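Kerkance Two-Arm Household Work Station
Home > Equipment > Service and Assistive > Two-arm stations

Availability: hire only in Canada, 4 units
Minimum hire: one month
Delivery: from our Lorolholm depot, weekday mornings
Enquiries: Benedicta Owusu, equipment desk

Overview

The Kerkance is a pair of light white arms with five-fingered hands, sold to labs, care suppliers and appliance makers who want to find out which household chores a machine can take on. It is not a finished home helper. We get calls every week from people who would like one to do the laundry, and we would sooner answer that on this page than on the phone. It can do parts of the laundry. It can't do the laundry.

What we can say is based on our own bench work and on what hire customers have reported back. The station was set up in a furnished room with ordinary daylight, on an ordinary table, and given soft goods, small boxes and bags to handle. Those three sorts of thing cover a good share of what gets picked up and put away in a house, and they also cover a lot of shop packing.

Handling soft goods

Cloth is still the hardest material we ask it to handle. A towel or a shirt has no fixed shape, so the hand has to close on it without knowing quite where the edges are. The knitted glove gives much better grip than the bare hand does, and we now ship gloves with every unit. Spread fingers work better than a pinch for anything bunched.

Picking up a piece of cloth and moving it to another spot: reliable enough for daily use. Laying it flat: fair. Folding it to a neat square: poor, and slow when it does go well. Anyone who needs folded output at a steady rate should look at a dedicated folding machine, and we hire those too. 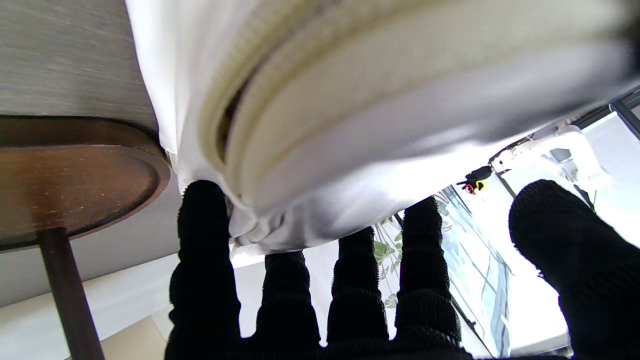 Small boxes and bags

Rigid cartons are the easy end of the job. A light box with square corners can be picked up, turned and set down again with very few drops. Over 100 pick-and-place cycles with small cartons on our bench, the station finished 90 without help. Most of the misses were at the moment of letting go, when the glove fibres dragged the box off its mark.

Bags are another matter. A soft bag moves when it is touched, the flap falls shut, and the strap gets under things. One arm has to hold the bag steady while the other brings the item across, and the timing between the two has to be taught for each new bag. Expect to spend a full morning on a bag the station hasn't handled before. After that it will repeat the move well, provided the bag is put down in much the same place. 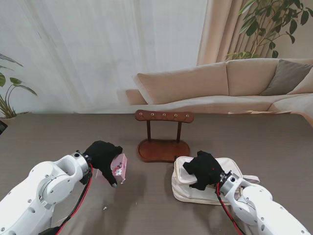

Teaching is done by an operator guiding both arms through the task, and the recorded moves are then used for training. Selorm Annan runs the operator course at Lorolholm on the first Wednesday of the month. It takes a day. People with no programming background do fine on it. People with a lot of programming background tend to rush it.

Zips, clasps and drawstrings

Opening a zip that is already partly open works most of the time if the pull is big enough for the fingers to get behind. Small metal pulls are a problem with gloves on, and without gloves the grip on everything else suffers. Closing a zip on a full bag needs tension on both sides and we don't rate the station for it. Buckles and drawstrings: no.

Placing an item into an open padded case is within its range. The finger positions matter, as a hand that can hold a box well may have no room to let go of it once it is inside the case. Leave more clearance than you would for your own hand.

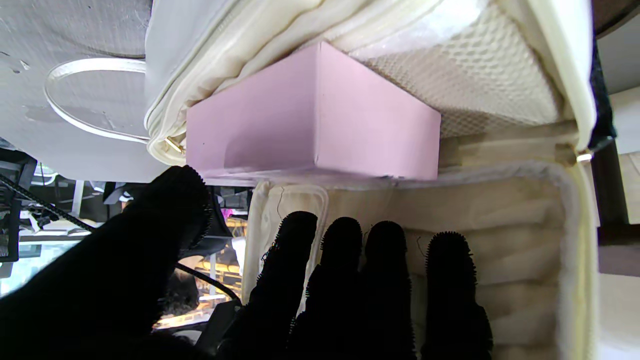
Aqeel Bugti wrote to us after three months with a unit: "We packed gift sets with it. It kept up with one slow packer on cartons and fell well behind on pouches. My staff used it for the cartons and did the pouches by hand, and I would hire it again on that basis. I would not buy one this year."

Crisanto Calimlim, after a shorter hire, was less pleased and asked us to say so here. He found that changing from one style of bag to another used up any time saved, and he sent the unit back early.

Both reports match our own view. For long runs of the same item, the station earns its place. For mixed work, the sort a person does in a kitchen or a stockroom without thinking, it needs someone standing beside it.

What is supplied

Two arms with hands
Four pairs of black gloves
Wrist and overhead cameras
Control computer and cables
Emergency stop, wired, to be kept within the operator's reach
Printed manual (English and French)

A table is not supplied. Use one that doesn't rock. A matte top is best, as glare from a glossy one upsets the overhead camera. Curtains or blinds help in rooms with strong sun.

Care and wear

Gloves wear out first. Stray threads are normal in the early weeks and can be trimmed. Replace a glove when a fingertip goes thin or when it starts to leave fibres on the goods. Wash cold, dry flat, never in the dryer.

The hands are due for inspection every 3,000 cycles. The counter is on the control screen under Service. Hire customers can book the inspection through the equipment desk at no charge. Check the wrist cables weekly for rubbing and make sure they hang free through the full reach of each arm.

Not suitable for

Wet goods
Glassware and knives
Hot pans, irons or anything near a stove
Use around small children or pets
Unattended running of any kind

Compared with other units we hire

Evarard single arm: cheaper, stronger, no fingers. Better for cartons alone. No use for cloth.
Cordier folding table: towels and flat sheets only, and very good at them.
Kerkance two-arm: the widest range of tasks and the slowest at each one.

If you aren't sure which you need, send us a short list of the items you handle and how often the list changes. Zbigniew Kaczmarczyk reads these and will tell you if none of our machines is a good fit. Samples can be dropped off at the Lorolholm depot before 4 p.m. Please label them with your company name and a return address.

Related: Replacement gloves | Operator course | Hire terms | Folding equipment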